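Wafula Mwakyusa spends most of his working day on failures. He leads the evaluation work on Temba, a project at the Brilden lab that trains control policies for two-armed robots entirely in simulation, and he keeps a log of every rollout that ends badly.

"The success rate is the number people ask for," he says. "It is one column in a table. I want to know at which step the policy lost the task, and what each camera was showing it at that step."

The method he describes is simple to state. A policy is trained on three camera streams, one near the head and one at each gripper. At test time the team withholds one stream and repeats the same set of starting positions. The most recent round covered 582 rollouts in simulated household rooms, split across seven tasks. The policy, called Galero, was not retrained between conditions.

Mwakyusa expected the head view to matter most. It takes in both arms and most of the furniture, and earlier work in the group had relied on it alone. The results went the other way for any task with a contact phase. Without the head view, Galero was slower to approach but still finished most of its grasps. Without the gripper views, it reached the right area and then closed in the wrong place.

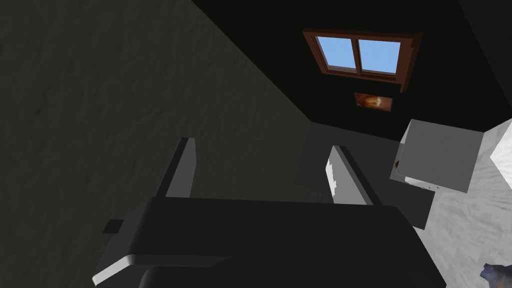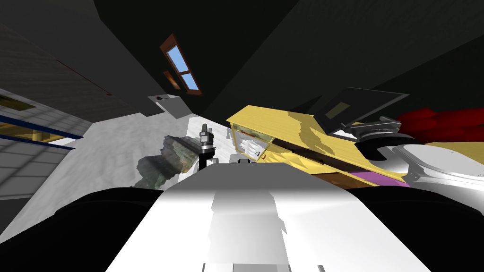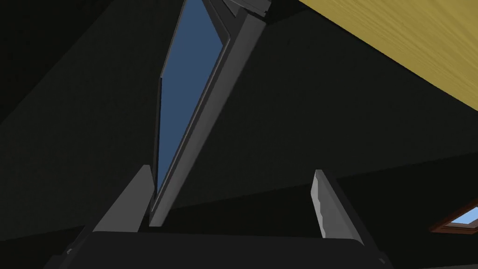
Rendered views from the simulated room. The second looks out over the robot's body toward both arms; the first and third are close views along a pair of gripper fingers.

"From the head camera, a finger is a few pixels wide," he says. "An error of two centimeters hardly changes the image. At the gripper it changes everything in it."

The gripper views have their own weakness. Large parts of them can be dark wall with almost no texture, and a policy that has lost its target gets little help from that. In the log, Mwakyusa marks these cases as "drift" – the arm keeps moving, with no clear relation to the object. Drift made up 40 percent of the failures when the head stream was withheld.

He is careful about how far the result extends. Lighting in the simulator, Gimine, is fixed for each room, and the rendered cameras have no motion blur or sensor noise. "I would not quote these figures for hardware," he says. "The ordering of the conditions, maybe. We have to test that."

The next round begins in June. It will delay individual streams by a few time steps instead of removing them, using the same starting positions. Mwakyusa also plans to split the drift label in two, as it currently covers arms that wander and arms that stop short.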